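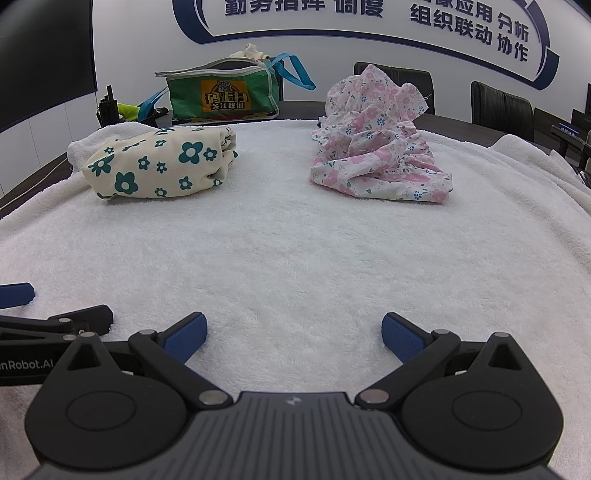

White terry towel, tabletop.

Linen & laundry attendant wanted – Groncombe Guest House

By Elif Naz Tekin
Posted in May
Print this page | E-mail to a friend

Need one more pair of hands before the summer rush. Part time to start, more hours once we fill up. 19 rooms over 2 floors, plus the breakfast room linens.

What you'd do – strip beds, run the washers, fold, stack, restock the closets on each floor. Towels mostly. Lots of towels. Sorting out the stained and frayed ones as you go, those get cut down for cleaning rags. Some ironing (napkins, pillow cases). Light mending if you can sew, fine if you can't.

Shifts start 7:30 a.m. and usually wrap up by early afternoon. Weekends are part of it, sorry, that's when people check out. We trade shifts pretty freely so long as Müzeyyen Coşkun knows before the day starts. She runs housekeeping and you'd be working with her most mornings.

You should be OK on your feet and able to carry a full basket up the stairs. The elevator is for guests and it's slow anyway. No experience needed, we will train. Hotel or hospital laundry work is a plus. Please tell us if detergents bother your skin – we can order a different one, just need to know ahead.

Pay is hourly, every other week, plus a share of the room tips. Breakfast is included on days you work. Shoes are on you, closed toe please. Aprons we have.

There's a $300 bonus if you stay thru the end of the season. Paid with your last check.

To apply: stop by the front desk and ask for Elif or Müzeyyen, or leave a note with your name, phone number and the days you can't work. No resume neccessary. One reference would be nice, a old boss or teacher is fine.

Trial shifts start Monday. Paid, obviously.

Shares: 19 | Comments: 2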